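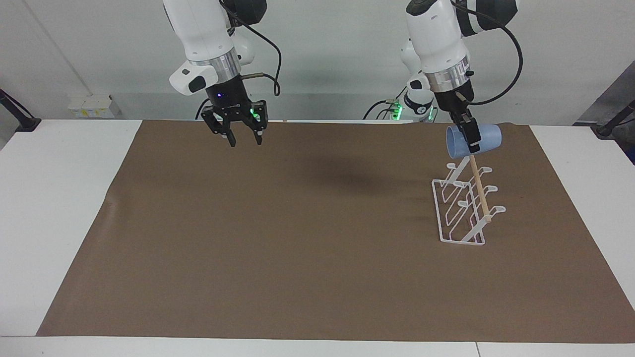 October, 4:40 pm. Cup-rack chore, Larkari bench. I want a straight answer on whether this is worth showing to Cavel as a kitchen task, and I don't have one yet. Folding and wiping are further along than putting dishes away. The left arm has the light blue cup by the rim area, tipped on its side right over the top of the dowel, and the right gripper is open with nothing to do. One arm could probably handle the whole job — I'd like to try it that way before we add mugs with handles.

Log count is 1,121 attempts, 879 scored good by Valentina's rule (cup stays on the rack for 2 seconds after release). Almost 90 of the misses were bad grasps. I haven't sorted the rest.

A person does this without looking. We still need the rack in the same spot every time, so my answer for a real kitchen is no for now.

To do: shift the rack a little between runs. Ask Valentina Olivares if the Danladi script can tag slips separately. Brown paper stays down until she has finished her set.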